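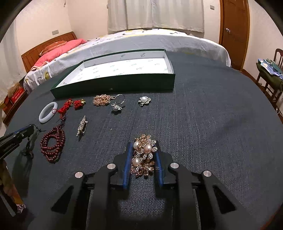

Page 2 of 33

Jewellery > Sorting and storage > Mum's box, what goes where

montsearrieta
Carrying on from the last page. I've got the first lot out on the navy cloth, out of the green box. Gold chain is in a tangle, the dark red beads are in loops, and the brooches are all mixed in with the rest. I want it sorted by the end of June. Do I keep the brooches together or split gold from silver?

romley_h
Together, but wrap the gold flower one with the three pearls by itself. Pearls scratch easily, and that one has petals that will catch on anything.

Ortuno Beads
Agree on the pearls. Do the chain first. Lay it flat, two pins, work from the middle of the knot out. Don't pull on the ends.

hcollado
I'd leave the chain for last. You'll be cranky after an hour of it and the rest won't get done.

Ortuno Beads
It doesn't take an hour.

hcollado
Mine did.

montsearrieta
OK, what about the bangle? It's a very pale lavender colour, nearly white. My aunt says it should never go in with metal.

romley_h
Your aunt's right. Soft pouch, on its own. Same for the clear ring.

zondi_kate
I paid $600 for a lined cabinet from Emard and I still use egg cartons for the small stuff. Don't buy anything yet.

hcollado
Egg cartons are fine for studs. That long silver bar brooch won't fit in one. Pin it to a strip of felt and check the catch while you're there.

montsearrieta
Felt I have. The red knotted ornament with the tassels, hang it or lay it flat?

zondi_kate
Hang it. Tassels get a crease if they're folded and it's a pain to get out. The little red one too.

Ortuno Beads
Flat is OK if the drawer's long enough. I've kept mine that way for years, no creases.

montsearrieta
No long drawer, so I'll hang both. Starting on the chain after tea.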